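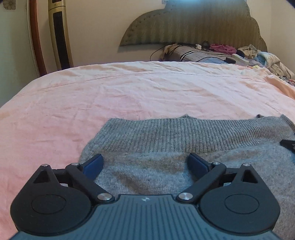 Home Projects Team Blog Contact
Search this site Go

Skukero project report: the grip that let go

So, the fault! Our job was getting the Skukero gripper to fold knitwear, and it did fine until the jaws started opening by themselves halfway through a lift. We logged 500 grasps on sweaters and T-shirts, and 23 of them ended with the garment dropped. I blamed the fingertip pads first (wrong) and wasted most of a week on them.

The real problem was a loose connector on the motor cable. Tug it a bit and the position reading jumped, so the controller thought the jaws had closed too far and backed off – fast. One of those jumps pinched my thumb, which hurt, and after that we added a stop switch and a rule about keeping fingers away from the pivots while it's powered.

I re-crimped the connector and taped the cable down. The next 100 grasps had no drops, but thick ribbed hems still slip now and then and I haven't worked out why. The Zinon board log is saved with the code.

Last updated: December 28, 2020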